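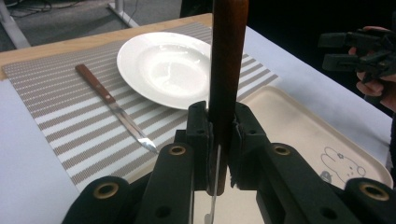

Protokoll der Sitzung des Arbeitskreises Haushaltstechnik, Sonntag, 14 Uhr, Gemeinderaum Prenport

Das Protokoll der letzten Sitzung wird ohne Änderungen genehmigt. Die Tagesordnung wird um TOP 4 ergänzt.

TOP 1 Angebot der Firma Gornham
Gornham bietet für die Wohnküche ein Gerät zum Tischdecken und Abräumen an, Probebetrieb ab November. Der Prospekt spricht von 100 Gedecken ohne Eingriff. Unter welchen Bedingungen gezählt wurde, steht nicht darin. Mehrere Anwesende halten die Angabe für wertlos, solange offen bleibt, ob immer derselbe Teller an derselben Stelle lag. Ein Mitglied erinnert an die Vorführung der Firma Ukico: 2 Gedecke, dann Pause, danach Kaffee.

TOP 2 Was zum Decken gehört
Ein Teller auf der Matte gilt allgemein als machbar. Strittig ist das Besteck. Ein Messer, das halb unter dem Tellerrand liegt, zieht jedes Kind heraus, ohne hinzusehen. Ob eine Maschine das erkennt oder den Teller mitnimmt, konnte der Vertreter am Telefon nicht sagen.

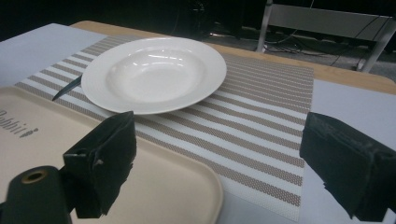
Frage aus der Runde: Spart so ein Gerät dem Küchendienst überhaupt Zeit?
Antwort: Nach jetzigem Stand vermutlich keine, denn der Hersteller verlangt, dass beim Betrieb jemand danebensteht.

Es wird festgehalten, dass Greifen von Hand mit einem Werkzeug und selbständiges Greifen zwei verschiedene Dinge sind. Wer einen Greifer führt, bringt Augen und Verstand mit. Aus Aufnahmen solcher Arbeit soll die Maschine lernen; wie weit das trägt, wird in der Runde unterschiedlich beurteilt, überwiegend gering. Der Gegenvorschlag, Gornham wenigstens einmal einzuladen, wird mit knapper Mehrheit angenommen. Bedingung: unser Geschirr, unser Tisch, keine Vorbereitung durch die Firma. 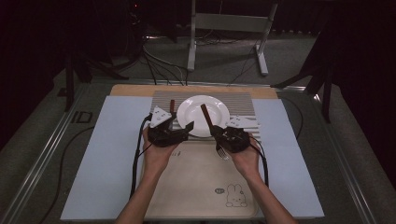
TOP 3 Kosten
Miete 130 Euro im Monat, dazu 100 Euro Anfahrt je Wartung. Der Antrag auf Vorauszahlung wird abgelehnt.

TOP 4 Anfrage Vītola
Vītola fragt nach Erfahrungen mit Geräten zum Wäschefalten. Wir haben keine. Antwort geht schriftlich raus.

Ende 15.40 Uhr.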